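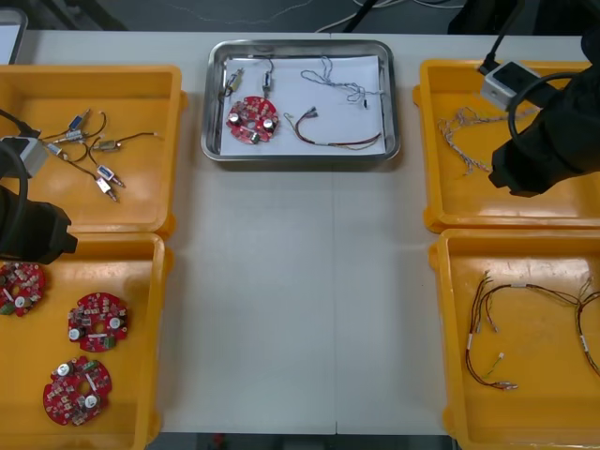 Hivlow opens parts sorting room in Lorkton

29/04/2026

Electronics repair firm Hivlow has opened a sorting room at its Lorkton site, where parts from scrapped equipment are separated for reuse.

Circuit boards, solenoids and wiring go into orange-yellow bins by type. A steel tray lined with white paper holds one of each part for reference.

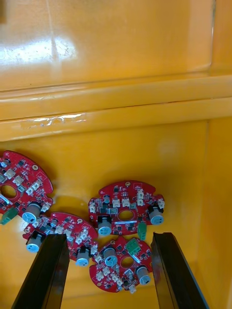
Round circuit boards in one of the yellow bins.

Site manager Sorcha Hepburn said the room should handle around 1,000 parts a month once it is fully running. Nine people work there now, and two more will start in June.

"Wiring takes the longest," Hepburn said. "It comes in tangled, and we want the connectors left on."

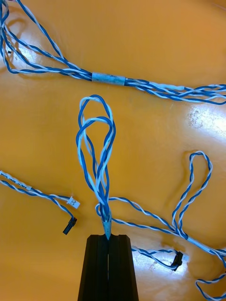

Twisted blue and white wires, some ending in small plastic connectors.

Sorted parts will be sold to repair shops through Onholm, a local supplier. Craig Gourlay of Onholm said 21 shops have signed up so far. Prices have not been set.

Hivlow previously sent its mixed parts out of town for sorting.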